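Sat 19 February
By Evangelia Zervas, Member Services, Tunesdale Community Workshop

Changes to Materials Storage and Shelf Allocation

Members are advised that the storage arrangements at the Tunesdale Community Workshop will change at the start of next month. The revised arrangements follow the review conducted in January and apply to all membership categories, including concession and household memberships.

The workshop currently maintains 104 numbered shelves in the rear store. Demand has exceeded that number since the Markgate site closed and its members transferred to Tunesdale. Under the new arrangements, each member may hold one shelf for a period of up to 3 months, after which the allocation must be renewed at the front desk. Renewals will be granted where no other member is waiting.

All stored items must carry a label showing the member's name, membership number and date of lodgement. Unlabelled items will be moved to the holding area beside the roller door and kept for a further fortnight. Timber offcuts longer than the shelf may not be left in the aisle. Finishes, solvents and adhesives must be kept in the metal cabinet at all times and are not to be stored with personal projects.

Members who use the 3D printers are reminded that finished parts should be collected promptly. Large solid prints occupy a disproportionate amount of bench space and should be placed on the member's own shelf once they have been removed from the printer. Filament may continue to be kept in the sealed tubs provided, one tub per member.

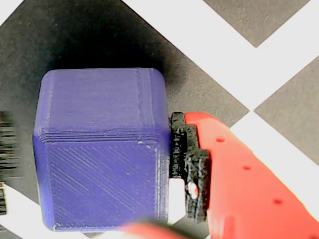 Shelf applications may be lodged in person or by post. Forms are available at the front desk and at the Psarras Street library. Abdul-Rahman Akolgo, Facilities Coordinator, will allocate shelves in order of receipt, with priority given to members who travel by public transport and cannot readily carry their work home.

A shelf deposit will not be charged this year. Members who paid a deposit at Markgate may request a refund or have the amount credited towards their next renewal. Requests should include the original receipt where available.

Contact: Member Services, front desk, Tunesdale Community Workshop | © Tunesdale Community Workshop | Back to top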